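Questions and answers for staff: automated handling at the Hulleck site
Palard, Operations. Last revised April 2018
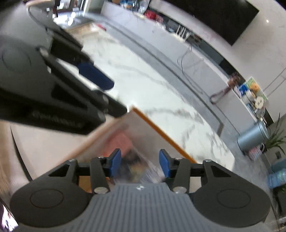
Palard is introducing automated handling for part of the returns and repacking work at Hulleck. The answers on this page cover what changes for people who work there. They replace the notice issued with the first trial.

Which tasks are affected?
Picking up, turning and setting down light flat goods such as trays and frames. Goods inwards, customer queries, repairs and final checks stay as they are.

How are the grippers taught a task?
By demonstration. A member of staff does the task holding a gripper in each hand, and the movement is recorded. The recordings are used to set up the fixed arms. A task normally needs 200 usable demonstrations before it goes to trial. Attempts in which the item is dropped are kept but marked, and do not count towards the total.

Do I have to give demonstrations?
No. Demonstration work is on a sign-up list. Anyone on the list is taken off their normal station for the session, and the station is covered. Sessions are limited to 2 hours per shift, including set-up. The grippers become tiring to hold at arm's length well before that, so take the breaks.

Is demonstration work paid differently?
It is paid at your normal rate plus the training allowance. Claim it under code 7 on the timesheet. Claims entered under general duties cannot be corrected after the pay run closes.

Will there be fewer jobs?
There are 86 posts in returns and repacking. No post will be closed as a result of this project before the review in May. The review will look at workload by station and will be shared with staff representatives in draft. No commitment has been made for the period after it.

Will my job description change?
For most people, no. Repackers on the automated line will be asked to clear stoppages, reload trays and reject damaged items. These duties are being added to the existing description and graded again. If the grade goes up, the difference is paid from the date the duties began.

Are recordings used to measure how fast I work?
No. Recordings are stored by task and session number. Line managers do not have access to them. Greltico, which supplies the control software, receives the movement data without names or rota details.

Can a recording be deleted?
Yes, on request, until it has been used to set up an arm. After that the file can be removed but the settings made from it stay in use.

What happens when an arm stops?
The station light turns amber. Press hold, remove the item by hand and press resume. If the light is red, leave the item where it is and call maintenance. Do not reach past the guard in either case.

What is Zeng?
Zeng is the internal name for the scheduling screen. It shows which stations are running automatically and which are staffed. Shift leads can switch a station back to manual working at any time and do not need approval to do so.

Who do I contact?
Questions about pay and grading go to the site personnel desk. Faults go to maintenance through the usual form. To join or leave the demonstration list, speak to your shift lead.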